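Half past eleven at night, should be asleep, am instead lying here with one earbud in because I have fallen down a Kahsay hole and I can't get out.

I'll blame the train home. I had my music on shuffle and up popped the opening track from their first album, the one I bought in 2000 with birthday money and played until my mum asked if I could please, please borrow something from the library. I hadn't heard it in years and I still knew every breath! The little laugh before the second verse, the handclaps, the key change that arrives a bit too early as if somebody leaned on the wrong button. I was mouthing the words all the way past Suleck and I think the man opposite thought I was praying.

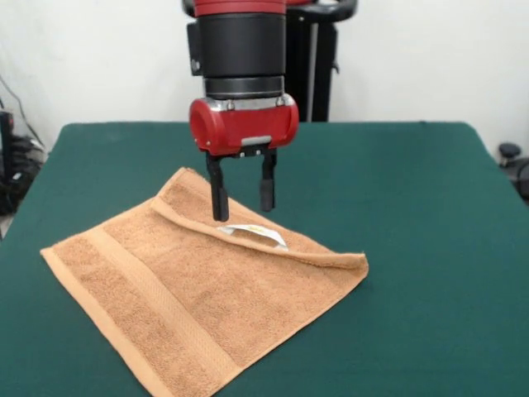
Anyway, I've now listened to all three albums in order and I have Opinions. The first one is the best, obviously, and I'd fight anyone about it. The second is the one where they all got serious haircuts and started singing about rain. I hated it when it came out (I felt properly let down, I remember sulking in the shop) but tonight I thought it was lovely. Slow, a bit sad, and the harmonies are so close together you can't tell who's on top. Maybe you have to be a grown-up to like it. Maybe I'm just tired. The third one is still rubbish apart from track 2, which has the whistling.

What I'd forgotten is how good they were live. I only saw them the once, at the Flarnard, when it still had the sticky carpet and that horrible orange bar. 27 songs if you count the medley, and I do count the medley. My feet hurt so much I walked back to the bus with my shoes in my hand. My cousin had glitter in her eyebrows for a week. They did the slow one from the second album right near the end, with the lights down and no backing track, and the whole place went quiet except for one girl near us sobbing her heart out. I was a bit snooty about her at the time. I'd be her now.

I did look to see if there's any chance of a reunion and of course there's a rumour, there's always a rumour. Someone on the fan board swears they've been seen going into the same rehearsal rooms. Someone else says it's for a charity single. I've been burned before so I'm not getting my hopes up, but I did check how much a ticket might be, going by what Sudari charged for their comeback tour, and it was 120 quid for a seat behind a pillar. A hundred and twenty! For Sudari, who had one good song and a dance with umbrellas! I'd pay it for Kahsay though. I'd moan all the way there and I'd pay it.
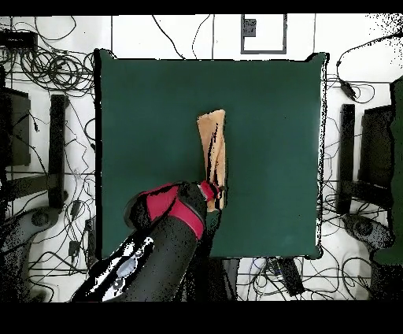

Must ask my cousin if she's still got the tour programme. I lent it to her and she says she gave it back, and we've had this argument so many times that I can't remember any more which of us is lying. Mine had the centre page missing because it was up on my wardrobe door. I'd love to see the tiny thank-you notes at the back again, they all thanked their nans.

Also, I tried the dance from the third single in the kitchen while the kettle boiled. The arms are all still there. The spin is not. I've banged my hip on the drawer handle and it's going to be a beauty of a bruise, and if anyone at work asks I'm going to say I fell off the bus.

Right, one more listen to the rain album and then lights off. Early start tomorrow and I haven't made my lunch. Might just do side one.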